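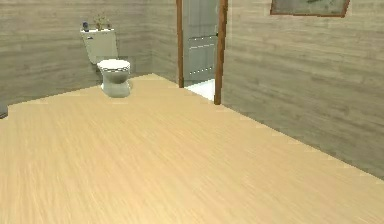
*2 minute read*

I've been selling floor care out of the same little shop long enough to know that most people walk in asking for the wrong thing. They want shine. What they usually need is a good everyday cleaner and a bit of patience, and that's how we ended up making **Lurklow Wood Floor Soap**, which is still the jar I hand over first (and the one I use at home, on boards that have seen two dogs and a great many muddy boots).

It's a soft soap, pale yellow, with a light smell of linseed that's gone by lunchtime. You stir a capful into a bucket of warm water, wring your mop out well — better than you think you need to — and go along with the grain. No rinsing, no buffing, no getting down on your knees unless you want to!

## Sizes

| Jar | Covers, in square feet |
|---|---|
| Drekberg (small) | 160 |
| Jesero (large) | 3000 |

The small jar is named for my grandmother's street and it's plenty for trying it out in one room. The large one will see most households through the year.

## What it's good on

Oiled and waxed boards, sealed wood, and most of the wood-look floors people are putting in now. Try a corner first if your floor is new to you. Please don't use it on bare, unfinished wood, which will drink it up and go patchy. 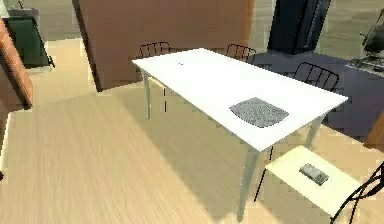
*White table, gray mat, and room to get a mop underneath.*

I-seul Woo, who mixes every batch, would like me to add that more soap doesn't mean a cleaner floor. If yours feels sticky underfoot, go over it once with plain warm water and use half as much next time. She's told me this herself more than once, and she was right.

Give it 10 minutes before you walk across in socks, and a bit longer before the rugs go back down.

## Ordering

Jars go out from our Begay workshop every morning. Refills come in a paper-wrapped pouch, item 166, and fit either jar. The next big batch will be ready in March, so if the large size shows as sold out, leave us your email and we'll write when it's back on the shelf.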